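3.2 How people talk about a chore being "done"

I went into the Zakside interviews thinking I'd be asking when housework happens. I had a nice grid for it and everything – mornings down one side, evenings down the other. By the second household I had mostly given up on the grid, because people kept answering a different question. They wanted to tell me when a job counted as finished, and they had strong feelings about it (much stronger than mine, and I've been writing on domestic time for 13 years!).

Funmilayo Akinola and I talked to 20 households, 7 of them in the old apartment blocks near Flurkumora and the rest out toward Plulberg. We let people pick the chore. Dishes came up a lot, as you'd guess, and so did floors, but the one that got people going was laundry. Laundry has stages, and everybody draws the finish line somewhere else. For one father it was over when the machine beeped. His teenage daughter, sitting right next to him, laughed so hard at this that I had to ask the question again for the recording.

In my notes I started calling the stretch between "clean" and "put away" the slack. Chukwuemeka Sani has since talked me into keeping the name, though he'd like it on record that he preferred "the pile." The slack can last an hour or it can last until the next wash, and people don't seem to feel bad about it in the way the older time-use work would have us expect. One woman told me she thinks of the chair in her bedroom as "a drawer with no front." I love that, and I've used it in two talks already.
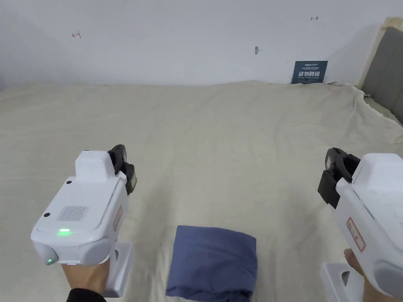 Figure 2. A folded blue cloth on a bed.

What surprised me more was how much the place where folding happens shapes the way people count it. Folders who work at a table described the job as work, with a start and a stop. Folders who work on the bed mostly didn't. A bed like the one in Figure 2, with the sheet still rumpled and a single folded cloth lying on it, was exactly the kind of thing our bed folders would call "nearly done," and a couple of the table folders would have told us it hadn't been started. We read that sentence back to people in the November follow-up calls and got no objections from either side, which I'll admit pleased me.

Facundo Orellana, reading an early draft, asked whether this is really about space and not about who else is home. It's a fair question. Table folders in our group did tend to live with more people, and a shared table has to be cleared before dinner whether you're finished or not. A bed has a deadline too, of course, but it comes late and you can always move the pile to the floor (several people told us they do, some of them quite cheerfully). I don't think we can pull the two apart with a group this size, and I'd be wary of anyone who said they could.

The diaries help a little. People who told us in person that folding "takes no time" still gave it a line of its own when they filled in the evening page, often squeezed in next to television or a phone call. I come back to those double entries in 3.3, where Jawad Rajput's coding scheme does a better job with them than my first one did.

13 shares
2 comments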